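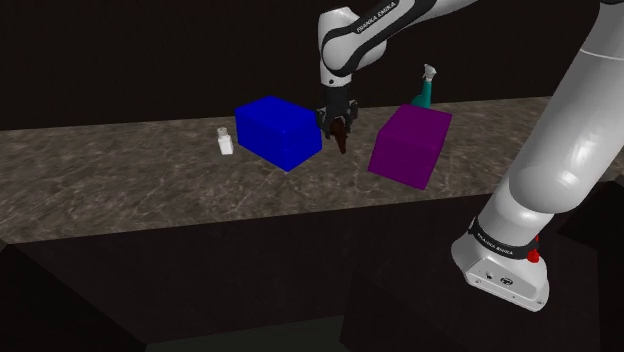
Figure 1. Simulated countertop cell with a Franka Emika arm, gripper between the blue and purple boxes.

3.2 Cell Setup and Upkeep

All trials were run in the Tradmont cell, a simulated single-arm workspace built around a stone-patterned kitchen counter. The arm stands on a dark square pedestal beside the counter and carries a parallel gripper with two fingers. Two plain boxes, a spray bottle, and a small white bottle are placed on the counter as obstacles, together with one brown graspable item. The boxes carry no text, so the pose estimator has to work from shape and color alone.

The base frame of the arm is fixed in the world file. The counter frame is defined relative to it and is the only transform that may be edited between runs. An early version of the cell stored both frames separately, and a change to one was not always carried over to the other. The resulting offset was small at the near end of the counter and large enough at the far end to cause finger contact with the box edges. Keeping a single editable transform removed the fault.
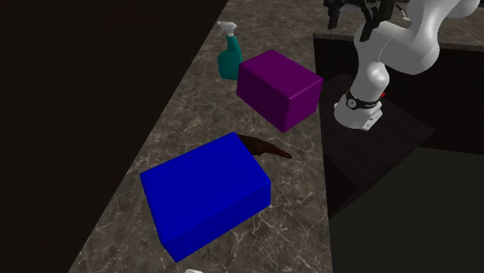 Before each block of trials the arm is driven to a raised pose with the gripper empty and clear of the counter. The joint readings are compared with stored values, and the fingers are opened and closed once. Objects are then spawned slightly above the surface and left to settle under gravity. A layout is rejected if any object is still moving when the settling period ends, or if two bodies overlap - the second case came mostly from boxes turned at an angle to the counter edge.

We generated 200 layouts with the Stivalora scene sampler. Of these, 197 passed the settling check and 3 were discarded. A planner check on the remaining layouts left 189 in which the brown item could be reached without moving a box. Only these were used in Section 4.

Contact settings were retuned once, in May, after the item was found to creep between the closed fingers during slow transfers. Finger friction was raised and the solver time step was halved. Joint gains were left unchanged. All layouts were then regenerated from the same seeds, and results obtained with the earlier settings are not reported.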